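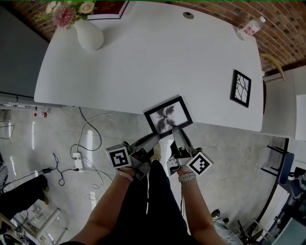
tomtit_8
Picture frames again this morning, with the hand-held grippers. Lift off the table edge, straighten, put down. I did 40 goes and my wrists are complaining! Does anyone else on the Skinesley kit find the thick black frames want to tip?

brackenside
Pinch nearer the middle, and slow down. Polák's notes say 15 seconds a go and I think that's far too quick for anything flat.

tomtit_8
Slower makes me wobble though :(

Mossop
I'd drop the hand-helds and drive the arm remotely. You only get moves the arm can really do. With your own hands you twist in ways it can't copy, and then 8 goes in every batch go in the bin.

brackenside
Disagree. Remote control took me 3 times as long and I had no feel for the grip at all.

Mossop
Fair, but mine were cleaner. Depends what Pidotetti does with them afterwards, I suppose.

tomtit_8
Will try the middle pinch after lunch. Do you two keep the cube markers facing up the whole time?

brackenside
As much as I can, yes.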